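Visit to the Datska Media Preservation Workshop, Warkatmont

In September, members of the Leung Audio Users Association visited the Datska workshop in Warkatmont, where recordings on tape and disc are converted to digital files for libraries and local broadcasters. The visit opened at 9:30 a.m. with a short welcome from Chak-lun Ho, head of transfer services.

Mr. Ho explained that the workshop handles 1,000 items in a normal year. Each item is given a record number on arrival, inspected, and cleaned where necessary before it is played. Audio is captured as uncompressed WAV and stored unchanged. Copies in FLAC and MP3 are then made in batches overnight. Video is treated in the same way, with one large master file and a smaller MP4 for viewing.

The group was shown the conversion software used for the batches, a program named Dudby that was written in the workshop and is now in version 6. It runs from the command line, although a simple window is provided for staff who prefer it. Dudby reads a list of source files, applies a saved profile to each, and writes a log with a checksum for every file produced. If a checksum does not match on the second reading, the file is set aside and the batch continues. Members asked whether the program would be released to the public. Mr. Ho replied that no decision had been made, and that the manual would have to be finished first.

A demonstration followed with a collection of 494 radio interviews received from a county library. Several had been recorded at the wrong speed, and the operator corrected one of them by ear and then by reference to the hum on the recording. Metadata took up more of the session than had been planned. The workshop keeps titles and dates in a separate text file as well as in the tags, as some older players drop tags longer than a single line.

After lunch, the discussion turned to cost. Disk storage remains the largest expense, and the workshop has stopped keeping a second MP3 copy at a lower bit rate. A member from the video section raised the question of interlaced material, which Datska leaves interlaced in the master and converts only in the viewing copy.

The visit closed at 3:15 p.m. Members who wish to receive the sample profiles may request them from the Association's office. Places on the next visit are limited, and names should be submitted in writing.
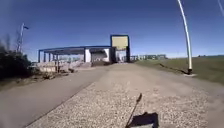 Gravel path and asphalt road, Warkatmont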